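Clunside Flooring Care Service
Frequently asked questions

Who may use the service?
The service is open to owners and tenants of homes within the Clunside area. Tenants must send written consent from their landlord with the application form.

Which floors are covered?
We accept solid wood, parquet and cork floors. Laminate, vinyl and stone are not covered at present. Applicants who are unsure what type of floor they have may ask for a survey visit before applying.

How long does a visit take?
A survey normally takes around 30 minutes. Sanding and sealing a single room takes 2 days, and the room should not be used during that time.

Is there a limit on the cost of work?
Yes. Work on any one property is limited to £2,000 in a financial year. Anything above this sum must be agreed directly with the contractor, and we accept no liability for it.

Who carries out the work?
All work is carried out by Van der Linden or Westard. Applicants may state a preference, but we cannot promise that it will be met, particularly in August.

May I clean a parquet floor with water?
A well wrung cloth may be used on sealed parquet. Standing water must be wiped up at once. Steam cleaners should not be used on any wooden floor - the guarantee will be void if they are.

Should I put down a mat or rug?
Mats are advised where a floor receives heavy use. Please wait 9 days after sealing before laying one, and avoid rubber backing, which may mark the finish. Lift the mat from time to time so that the wood beneath it can change colour evenly.
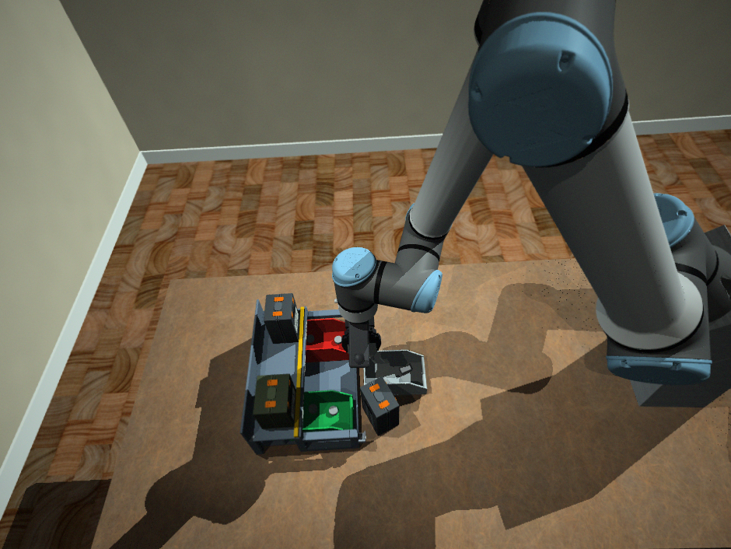
Tan mat on a parquet floor of square tiles.

Do you move furniture?
Contractors will move light items only. Pianos, fitted units and fish tanks must be dealt with by the applicant before the first day of work.

How do I make a complaint?
Complaints should be made in writing to the Clunside office, quoting the reference number shown on your survey report.

Page last reviewed: 25 Jan 2020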